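Kedton publishes maintenance schedule for two-arm table-clearing cell

Narkley, 2021-11-07

Kedton has released the full set-up and maintenance schedule for its two-arm table-clearing cell, the bench unit it sells to canteens, training kitchens and research labs. The schedule replaces the short checklist that has shipped with the cell since May and is free to all current owners.
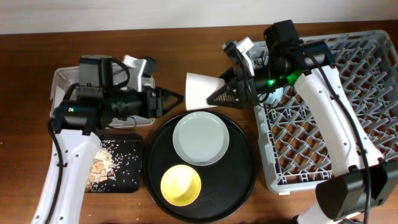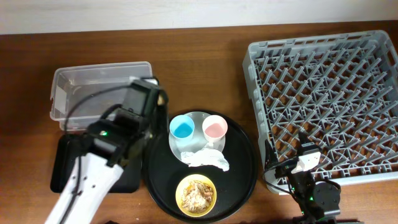
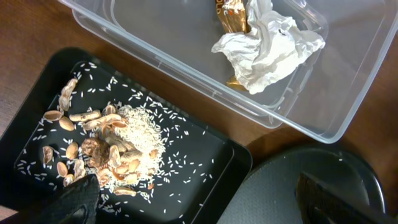 The two-arm cell at work on a wooden tabletop. The last picture is the view from a gripper.

The new document covers three jobs: laying out the table, cleaning the grippers and looking after the cables. Kedton says most service calls in the past year came from one of these, and that nearly all of them could have been fixed on site.

Layout comes first. Each item has a home position, with the clear bin on the left, the round black tray in the centre and the grey dish rack on the right. Operators are asked to set these places before the arms are powered and to check them again whenever the table has been moved. A tray that has crept out of position will not stop the cell, but it will spoil the approach to bowls and plates near the rim.

Cleaning takes up the longest section. Rice, crumbs and nut shells are the usual trouble, as small pieces can lodge in the ribbed grip pads and change the way a paper cup is held. The schedule calls for the fingers to be brushed after every session and wiped with a damp cloth at the end of the day. Grip pads should be replaced after 3000 picks, or sooner if the ribs have worn flat. Changing a pair takes roughly 15 minutes with the supplied hex key.

Wrist cameras are to be wiped with a dry lens cloth only. Spray cleaner must be kept away from the motor housings.

Cables should be looked over once a week for rubbing, with each arm moved slowly by hand through its full reach while the power is off. The loop at the wrist needs enough slack to let the gripper turn without pulling. If a cable shows bare wire, the arm must stay off until the part is changed.

The schedule was tested at 41 customer sites. A spare parts kit, sold under the name Ganness, holds 2 pairs of grip pads, a wrist cable and a set of screws. It can be ordered through Kedton or its service partner, Shahbazi, which also handles repairs that need the arm to be taken off its mount.

Printed copies will go out with all new cells. Owners of earlier units can ask for one through the Kedton service desk in Narkley.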